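트림천 분류 및 보관 기준 문의 (꽃무늬 땅콩형 천 소품)

생활나눔 게시판 > 세탁·정리·보관
작성 시기: 2024년 8월

무리티 공방 운영실

안녕하십니까. 당 공방에서는 지역 가정에서 기증받은 유아용 천 소품을 정리하여 필요한 가정에 다시 전달하는 업무를 수행하고 있습니다. 9월부터 정리 업무의 기준을 문서로 정하고자 하며, 이에 관하여 경험이 있으신 분들의 의견을 구합니다.

문의 대상은 양 끝이 둥글고 가운데가 잘록한, 이른바 땅콩 모양의 천 소품입니다. 기증 당시 용도 표시가 없는 물품이 많아 접수 담당자마다 분류를 달리하고 있습니다. 어떤 담당자는 트림받이로, 어떤 담당자는 소형 받침이나 덧댐천으로 기록하며, 현재 대장에는 같은 모양의 물품이 서로 다른 이름으로 올라 있습니다. 대장 번호 714번의 경우 세 차례나 이름이 수정되었습니다.

당 공방의 현행 절차는 다음과 같습니다. 접수한 물품은 흰색 작업대에 올려 펼친 뒤 앞면과 뒷면, 옆단을 확인하고, 확인을 마친 물품은 빨간색 쟁반에 담습니다. 쟁반이 차면 보관 선반으로 옮깁니다. 꽃무늬가 있는 물품은 무늬의 방향을 기준으로 위아래를 정하여 왔으나, 이 방식이 적절한지 확신하지 못하고 있습니다.

문의 사항은 세 가지입니다. 첫째, 이와 같은 모양의 물품을 접어서 보관하여도 되는지, 아니면 펼친 상태를 유지하여야 하는지 궁금합니다. 둘째, 옆으로 나온 천 고리가 있는 경우 고리를 어느 쪽으로 정리하는 것이 바람직한지 알고 싶습니다. 셋째, 쟁반에 여러 장을 함께 담을 때 구겨짐을 줄이는 방법이 있는지 문의드립니다.
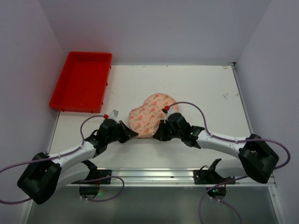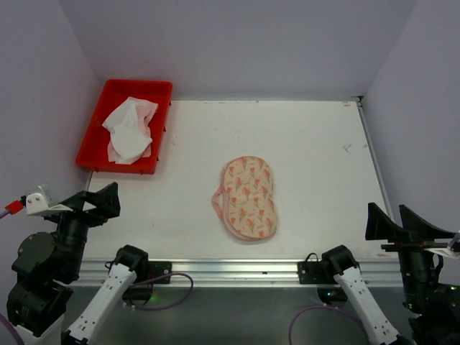 등록된 답변

텐들로 수선모임

문의하신 내용에 대하여 저희 모임의 기준을 안내드립니다.

보관 방법은 속감의 유무에 따라 달라집니다. 손으로 눌러 두께가 느껴지는 물품은 접지 않는 것을 원칙으로 하고 있습니다. 잘록한 부분을 따라 장기간 접어 두면 속감이 한쪽으로 몰리고, 세탁 후에도 접힌 자리가 남는 사례가 있었습니다. 속감이 없는 한 겹 또는 두 겹의 천이라면 한 번 접어 보관하셔도 무방합니다. 두 번째 사진의 작업대 가운데에 놓인 물품은 옆단에 어느 정도 두께가 있는 것으로 보이므로, 직접 만져 확인하신 후 펼친 상태로 보관하시기를 권해 드립니다.

고리는 뒷면으로 넘겨 본체 아래에 평평하게 놓으십시오. 고리를 바깥으로 낸 채 쌓으면 다른 물품의 고리와 얽히고, 꺼낼 때 봉제선에 힘이 실립니다. 뒤로 넘기기에 길이가 부족한 고리는 옆단에 나란히 붙여 두시면 됩니다. 고리를 묶거나 핀으로 고정하는 방법은 권하지 않습니다.

쟁반에 담을 때에는 다음의 순서를 따르고 있습니다.

1. 물품을 작업대 위에 펼치고 손바닥으로 가운데에서 양 끝을 향해 쓸어 줍니다.
2. 무늬가 있는 면을 위로 하여 쟁반에 한 장씩 눕힙니다.
3. 다음 장은 위아래를 바꾸어 올립니다.
4. 한 쟁반에 10장을 넘기지 않습니다.

저희는 쟁반에 임시로 담은 물품도 당일 중에 다시 펴서 선반에 올립니다. 구겨진 상태로 하룻밤을 지나면 다림질이 필요한 경우가 많았습니다.

파제르

저희 집에도 비슷한 것이 있습니다만 그냥 서랍에 넣어 두고 씁니다. 구김은 크게 문제가 되지 않았습니다. 꽃무늬의 방향은 사용하는 분이 신경 쓰지 않을 것으로 생각됩니다. 이상입니다.

잉게보르크 헤멀리 (브랄티어 직물정리실)

앞선 답변에서 다루지 않은 명칭 문제에 대하여 말씀드립니다.

용도가 표시되지 않은 물품에 용도를 추정하여 이름을 붙이시면 담당자가 바뀔 때마다 동일한 혼선이 반복됩니다. 저희 정리실에서는 대장의 명칭란에 모양만 기재하고, 용도는 별도의 칸에 적되 확인되지 않은 경우 비워 둡니다. 귀 공방의 물품이라면 명칭은 ‘땅콩형 천 소품’, 무늬는 ‘꽃무늬’, 부속은 ‘고리 있음’ 또는 ‘고리 없음’으로 기재하시면 충분합니다. 크기는 가장 긴 쪽과 가장 잘록한 쪽의 두 곳을 재어 적습니다.

무늬의 방향을 기준으로 위아래를 정하는 방식은 줄기가 있는 꽃무늬에는 적용할 수 있으나, 사방으로 흩어진 무늬나 단색 물품에는 적용할 수 없습니다. 기준을 하나로 통일하고자 하신다면 고리의 위치를 우선하고, 고리가 없는 물품에 한하여 세탁 표시가 달린 쪽을 아래로 정하시는 편이 관리에 용이합니다.

아울러 유아용품으로 다시 전달하시는 경우에는 고리의 봉제 상태를 반드시 점검하시기 바랍니다. 저희 정리실에서는 고리를 가볍게 당겨 실이 풀리거나 벌어지는 물품을 따로 모아 수선 후 재접수합니다. 지난 분기에는 이러한 사유로 11장을 보류하였으며, 그중 4장은 수선이 어려워 전달 대상에서 제외하였습니다.

보관 선반에 관한 사항은 같은 게시판의 ‘천 소품 선반 간격’ 글에 정리되어 있으니 함께 참조하시기 바랍니다.

무리티 공방 운영실

상세한 안내에 감사드립니다. 명칭란과 용도란을 분리하는 방안을 대장 양식에 반영하겠습니다. 고리 점검 항목은 접수 단계에 추가할 예정이며, 텐들로 수선모임에서 안내하여 주신 쟁반 적재 순서는 다음 접수분부터 시행하겠습니다.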